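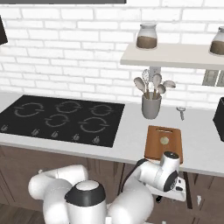 **Progress report to the Zendasmont Tourism Fund, January 2025**
Project: Off-Season Stays, Novthorpe and Ruddock
Submitted by: Ngân Phùng, Program Manager

The grant period opened in September with 11 rental properties enrolled in the program. All of them remain enrolled. The owners signed the shared booking terms before the first listings were published, and the cancellation policy now reads the same on every property page. Under that policy, guests who cancel at least five days before arrival receive a full refund.

**Bookings**

Off-season bookings have been stronger in Novthorpe than in Ruddock. Guests in Novthorpe mostly come for the lake trail and stay over a weekend. Ruddock has attracted fewer visitors but longer stays, including several families who booked a full week. We mailed about 600 printed visitor guides to past guests of both towns. Requests for additional copies came mainly from the Perker ferry office, which has agreed to keep them at its ticket window through the spring.

The midweek discount has not performed as planned. Four owners asked to withdraw from it after the first month, and we agreed. We propose to replace it with a third-night rate, which the remaining owners have reviewed and accepted in principle.

**Property standards**

Listing descriptions were the largest source of guest complaints before the grant, and kitchens were mentioned more often than any other room. Each listing must now state the type of cooktop, the number of burners and the amount of clear counter space. 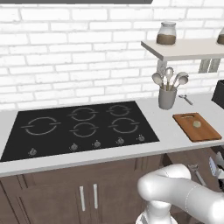

Owners have been given a one-page guide to writing these entries, and most have returned their revised text. The guide asks for plain facts in place of phrases such as "fully equipped kitchen." A black glass cooktop with five burner rings, for instance, is to be listed in those words, with a note if the rings differ in size. Entries for bathrooms and parking follow the same pattern. Two Ruddock listings are still outstanding – both owners have been contacted and have promised their text before the next review.

**Budget**

Spending is within the approved amounts. Printing came in under budget, while translation of the visitor guide cost more than expected. We request permission to move the unspent printing funds to the translation line. No change to the total award is requested.

**Next period**

- Publish the third-night rate on all participating listings
- Complete the outstanding Ruddock entries
- Send the guest survey and report the results by town
- Meet with the Perker ferry office about summer schedules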